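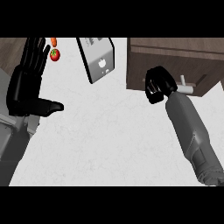 Furniture chain Strazds said on 2026-10-16 that it will drop assembly fees at 53 stores, a change it calls a gift to customers. Shoppers may want to read the terms first. The offer covers orders over $276 and leaves out the Malo line, the one most people seem to struggle with. Wooden furniture with small objects set out near it on a pale, marbled floor looks easy enough to live with — getting it built is another matter.

Annapurna Poojary, who runs the repair shop Flindska, doubts the savings will last. "Prices on the Malo shelves went up in April," she said. "So who paid for this?"

Strazds did not answer questions about the increase. The offer ends in 10 weeks.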